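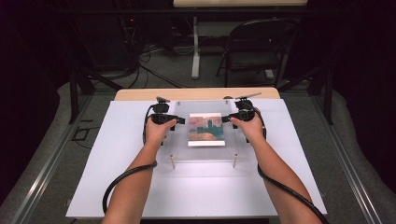

Home Products Boards Contact

Ornen White Table Board

The Ornen board from Mesitz is a cover for work tables. It protects the table top from scratches and gives an even, light surface for sorting and drawing. The board lies flat without screws. Clean it with a soft cloth and mild soap.

Article number: 2061
Warranty: two years
In stock at Stukville: 3000

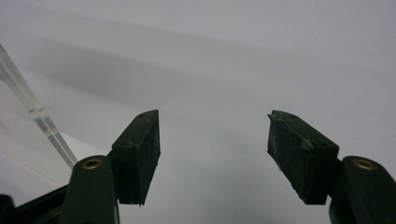
Pale matte surface, with soft shadow

Orders received before noon leave our warehouse on the same day.

We use cookies to remember your basket. Accept / Settings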